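Halás Opens Household Linen Repair and Folding Service in Plotville

PLOTVILLE, September – Halás, the household textile care company, today announced the opening of a linen repair and folding service at its Predonton Street workshop. The service accepts bed linen, tablecloths, napkins, curtains and christening wear from private households, and returns each piece pressed, folded and wrapped in plain paper.

The opening follows a trial period during which the workshop handled 2356 pieces for households in Plotville and the neighboring districts. Of these, 1609 needed only washing, pressing and folding. The remainder were sent to the sewing room for work on hems, seams, buttonholes and trim.

"Many families own good linen that stays in a closet for years, often for want of a small repair," said Inger Steinarsdóttir, Managing Director of Halás. "Our customers asked for one place where a tablecloth could be mended, folded correctly and given back ready for the table. We are pleased to offer that service on a permanent basis."

The workshop employs 17 people. The sewing room is led by Marlene Sutherland, who joined the company from the curtain maker Gillix. Folding and packing are managed by Ifeanyi Amadi, who has also prepared a printed guide to storing white linen at home. The guide is supplied with every order and may be requested at the counter at no charge.

Under the new service, trimmed pieces are folded with the decorated edge turned to the inside and are never pressed directly on the right side of the trim. Fitted sheets are folded to the same width as the flat sheets in the order, so that a full set can be stored in a single stack. Customers who prefer their linen rolled may state this on the order form.

Orders are received at the counter from 8 a.m. until 5:30 p.m. Pieces needing repair are first examined by the sewing room, and a written price is sent to the customer before any stitching begins. Collection by van is available for orders from care homes and guest houses, 137 of which have registered to date.
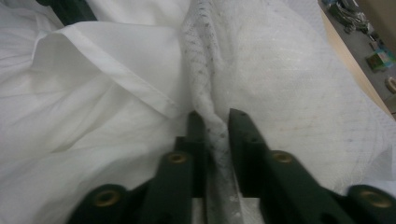

White household linen will remain the main part of the work at Plotville. The sewing room has set out separate handling rules for plain cloth and for trim, as the two behave differently when gathered or folded. A smooth white cloth with a stitched hem can be turned over to a crisp edge, while a narrow off-white strip with an open, lace-like pattern draws into a tight, twisted band where it is pinched. Trim of this kind is therefore laid flat and supported along its length before folding. Inquiries about the service should be addressed to Colm Tully, Customer Relations, at the Halás workshop in Plotville.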